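Trondar Two-Arm Build: Questions We Keep Getting 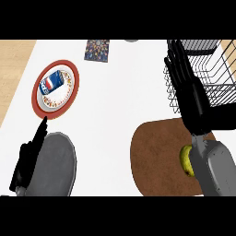 Most of the mail we get about Trondar asks when it will do the dishes. Slow down. The project is a pair of arms with multi-fingered hands, built in a shared workshop, and most of its life so far has been spent in simulation. The kitchen table setup is the one we use for testing, and it's deliberately dull: a plate with a red rim, a Pepsi can lying on it, a wire basket, a banana on a cutting board. If the left hand can't deal with a can on its side, I don't want to hear about laundry.

Shares: 20

Is it finished?

No. The simulated version runs. The physical version is one arm, one hand, and a box of parts. Anyone who tells you a home build like this is finished is probably selling a kit.

Why simulate at all? Isn't that cheating?

It's cheaper than breaking fingers. It also makes you overconfident. Friction in the simulator is whatever number I typed in, and a rendered can never gets sticky. We treat a good result there as permission to try the same thing on the bench, slowly, with a hand on the stop button.

What do you make of the "4000 successful grasps" claim going around?

That number came from our own log and I wish we'd never posted it. It counts any attempt where the fingers closed and the object left the table. Plenty of those ended with the object back on the table a moment later. We've since changed the test so the object has to be held for 8 seconds, and the results got a lot less flattering.

Why hands with fingers? A simple two-jaw gripper would do.

It would, for most of this. I argued for the gripper and lost. Fingers are nice for awkward objects, and thin basket wires are a good way to find out how badly you're controlling them. They also mean more motors, more cables, and more evenings spent looking for the one connector that came loose. If you're starting your own build, use a gripper.

Can I get the Fanier hand design you started from?

You can get our modified files, with our notes. Read the notes first. The original thumb mount cracked on us twice and we don't consider our replacement proven either.

Which controller software are you running?

Misia, with our own patches. It's fine. The documentation assumes you already know the answer to whatever you're looking up. We tried Van der Merwe before that and gave up after 7 weeks, mostly over timing problems we never got to the bottom of. Other people swear by it, so it may have been us.

Can I build this in my apartment?

You can build one arm in an apartment. For two you need a solid table that doesn't rock, and ours is bolted down for a reason. Think about the noise too. The gearboxes whine, and a test that goes wrong at 11 p.m. sounds like somebody dropping a toolbox.

Is it safe around kids or pets?

No. It has no idea they're there. Power it off at the wall when you leave the room, and don't count on a software stop.

Do the two arms work together?

They avoid each other, most of the time. Working together would mean one holding the plate while the other takes something off it, and that isn't reliable enough to show anyone. I've seen plenty of videos of other builds doing it. I'd like to see the takes they deleted.

What does it cost?

More than the parts list says. The list leaves out shipping, spares, the tools you'll borrow and then end up buying, and everything you burn out while learning. Price two of every small motor and see if you still want to do it.

Will AI fix the hard parts?

Some of them, maybe. It won't tighten a belt. Most of our bad days have been mechanical, and a smarter program on a loose wrist just misses with more confidence.

Can I help?

Yes, if you can solder or you don't mind writing up failed tests. We have enough people with ideas. The workshop is open to visitors again in December, and the second arm should be on the bench by then, though I wouldn't plan a trip around it.

8 comments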